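Tabrizi Automation Safety Desk
Notice on the bin-picking stop, May 2019 (thread) 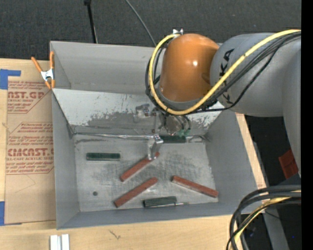
1/ The Drokinari picking cell halted on a force-limit fault during cycle 914 of an unattended run. No person was injured. The fault was logged when the gripper met resistance near the base of the rear panel. Parts that settle there, as the green block beside the finger has, leave the gripper little clearance. The scuffing on the lower part of the panel is under review as well.

2/ The controller stopped the arm as designed. The alert did not reach the operator for 14 minutes – a separate fault, and in our view the more serious one.

3/ The alert setting had been changed in March during a software update by our integrator, Fodetti. It was not retested afterward.

4/ Effective now: unattended runs are suspended. Attended runs are limited to 30 percent speed, and the alert is to be tested before each shift.

5/ Normal operation will resume after 500 cycles without a fault, signed off by Marlies Marti, Head of Machine Safety.

6/ Sites using the same Bidoretti gripper software should check their alert settings and report the result to this desk.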